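Wamingate Residence Halls
Dining and Kitchen Use: Frequently Asked Questions
Last revised November 2025

The answers on this page apply to all residents of Eltness House and Lorente House. Where the two buildings differ, the difference is noted. Residents should also read the housing agreement, which takes priority over anything stated here.

Is a meal plan required?

Residents of Eltness House are enrolled in a meal plan as a condition of the housing agreement. Residents of Lorente House may enroll if they wish. The standard plan provides 184 meals per semester and is charged at $1,520, payable with the first housing installment.

Can unused meals be carried over?

No. Meals expire at the close of the semester in which they were issued. They may not be refunded, exchanged for cash, or transferred to another resident. Guest meals may be purchased at the dining room register.

Can I change or cancel my plan?

Changes are accepted during the first seven days of each semester through the Brosteo account page. After that period, a change is considered only in the case of a documented medical need, withdrawal from study, or an approved move between buildings. Please allow eight working days for a decision. Meals used before the change takes effect will be deducted from any credit.

Are dishes and cutlery provided in the shared kitchens?

The shared kitchens are equipped with a stove, a refrigerator, a microwave oven, and a sink. Dishes, cutlery, and cookware are not provided. Most residents find that a small personal set is enough, and cupboard space is limited to one shelf per person.
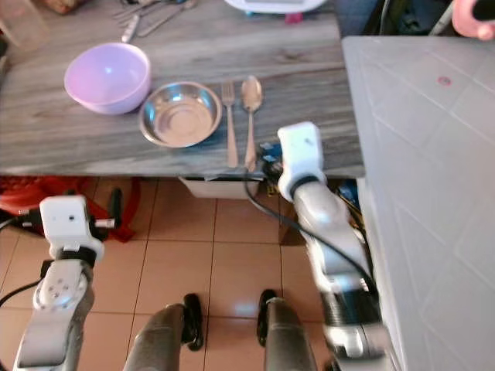

May I take dishes from the dining room to my room?

Dining room dishes must remain in the dining room. Residents who wish to eat elsewhere may ask for a take-out container at the counter. A resident who is unwell may name another person to collect a meal by sending a request through Brosteo before the start of the meal period.

How are allergies and special diets handled?

Please complete the dietary form when you apply for housing, or as soon as your needs change. Ingredient lists are posted at each serving station and may be requested in print. The kitchen prepares food containing nuts, milk, eggs, wheat, and shellfish, and cannot guarantee that any dish is entirely free of these. Residents with a severe allergy should arrange a meeting with the dining office before their first meal.

Who cleans the shared kitchens?

Housekeeping staff clean the floors and empty the large bins each weekday morning. Residents are responsible for counters, stovetops, and their own dishes. Items left in the sink overnight may be removed and held at the front desk — they are discarded if not claimed within seven days.

May I keep cooking appliances in my room?

Electric kettles with automatic shut-off are permitted. Hot plates, toasters, rice cookers, and any appliance with an open heating element are not. Prohibited items will be stored by the housing office and returned at move-out.

Is the dining room open during the summer?

The Eltness dining room closes for maintenance throughout August. Summer residents may use the shared kitchens in either building during that month, and meal plans are not charged.

Whom should I contact with a billing question?

Send a message through the Billing tab of your Brosteo account and include your resident number. Questions about menus or service should be directed to the dining office, located beside the main entrance of Eltness House.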